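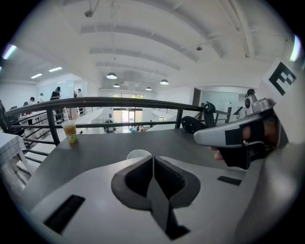
Figure 7.1 A clear plastic cup with an orange-yellow drink in it, standing on a dark gray tabletop.

Chapter 7
The Room Before the Record

I bought my first four-track at a yard sale when I was nineteen, and the first thing I recorded on it was my refrigerator. I didn't mean to. I was going for a moody little guitar piece (it had a title and everything, which I'll keep to myself), and when I played it back there was this hum sitting under every chord, a little flat of the note I was playing. I hated it for a week. Then I tuned the guitar down to match it, and it's still the best thing on that tape!

So this chapter is about rooms. In Chapter 6 we spent a lot of time on microphones and where to point them, and I hope you did the exercises, or at least the one with the snare drum. Now I want you to forget the microphone for a while and listen to whatever it's standing in.

Most small bands make their first record in a place that was built for something else. Treller made theirs in the back half of a tile warehouse, with the tile still in it. Leena Ojala, who drummed on all of it and mixed most of it, told me they had $1199 to spend and put nearly every dollar into rent, so there was no money left for blankets or foam or anything soft. You can hear that. The cymbals splash all over the place and the vocals sound like somebody yelling down a stairwell, and I love it, I play it for every class I teach. They pressed 600 copies and sold them out of a duffel bag at shows.

Compare that with the second Vumurik album, which was cut in a carpeted basement with a ceiling so low the bass player had to sit. Same kind of music, more or less: fast, short songs, two guitars, lots of shouting. But it's tight and dry and close, and when the band stops, it really stops. There's no tail on anything. The first time I heard it I thought my left speaker had died between songs.

Neither of these is the right way to do it. I do have a favorite, and you can probably guess, but Senan Mulcahy, who taught the class I later took over, had the opposite favorite and we argued over it for years.

What I'd like you to get from the next few sections is a way of hearing a room before you set up in it. We'll start with clapping. Yes, clapping, walking around and clapping like a fool, and listening for the flutter that comes back between two bare walls. Then we'll get into low notes, which are harder, and why the kick drum can sound huge in one corner and vanish if you take three steps to the left. There's a bit of math there. It's short, and you can do it with a tape measure and a pencil.

After that comes a longer section on playing for the room. A band that plays at full tilt in a tile warehouse gets mush, so Treller learned to leave gaps, and those gaps ended up in the songs themselves. I think a lot of what people call a band's style starts out this way.

Before you read on, pick a room you can get into for an hour. A garage is great, a kitchen is fine. Bring one loud thing and one quiet thing, and write down what you hear with each of them from the doorway.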